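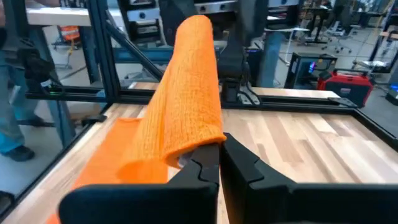 Tivo wrote: I'd want to hear how the Rurnaser kit does after a month of towels before I put any money down, because every gripper I've ever bought was lovely for the first week.

Search this forum Go

Rurnaser folding kit, worth it for a small laundry?
Posted by Fredy Correa, 23/11/2023
3 min read

Fair enough, Tivo, and I should have said so up front! We've had it since March and it has been through about 4000 towels by now, mostly microfiber (the cleaning crews go through them like you wouldn't believe). The fingers still close nicely and the notched tips grab a fold better than the smooth ones we used before. What I don't love is the setup. It took me 41 tries to teach it a decent half fold, and I was talking to it like a puppy by the end.

wang_folds wrote:
41 is a lot, Fredy. We run the Famholm kit and had it folding the same afternoon. I'd send yours back, my friend.

Fredy Correa wrote:
Ha, a bit late for that! But I did try the Famholm, and on thick towels it kept pinching two layers when I wanted one. For thin napkins I'd pick it too, no argument there.

wang_folds wrote:
Never had that happen, and we're past 1000. Did you slow the close speed down? Out of the box it's much too quick.

Tivo wrote:
I'm with Fredy on the double pinching, ours did it slow or fast. Do they still give you 30 days to return the Rurnaser?

Fredy Correa wrote:
They did when I bought mine, but please write and ask them first. And Wang, send me your speed settings, I'll happily give it another go.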